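Der Sommer der bedruckten Brust

Irgendwann zwischen Abitur und erster Steuererklärung, so dachte man früher, hört der Mensch auf, Comicfiguren auf dem Oberkörper zu tragen. Dann kam Zarkero. Der Versender aus Jindcombe führt inzwischen 1.195 Motive, und 213 davon richten sich ausdrücklich an Kunden jenseits der vierzig.

Das Modell Marti etwa: Baumwolle, kurzer Arm, einmal rundum mit dem Namen eines Superhelden beschriftet, falls jemand von hinten fragt. Konkurrent Jundano hält mit einem Astronauten in Pastell dagegen und verkaufte davon im Juli rund 3.000 Stück. Man trifft sie beim Grillen, beim Elternabend und — leider auch das — in der zweiten Reihe einer Beerdigung.

Ich selbst besitze vier solcher Hemden. Drei waren Geschenke, das vierte habe ich nachts um halb zwei bestellt und bis heute nicht zurückgeschickt, weil das Etikett schon ab war. Gewaschen wird auf links, bei dreißig Grad. Gebügelt wird nicht, sonst klebt der Held am Eisen. 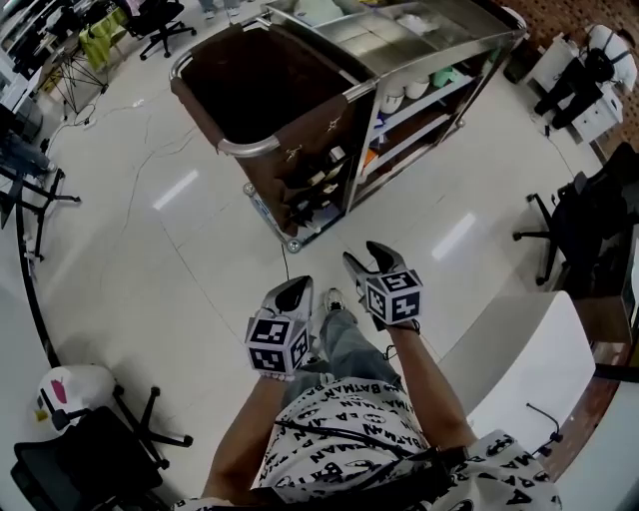
Mein Vater trug übrigens bis zuletzt Karo.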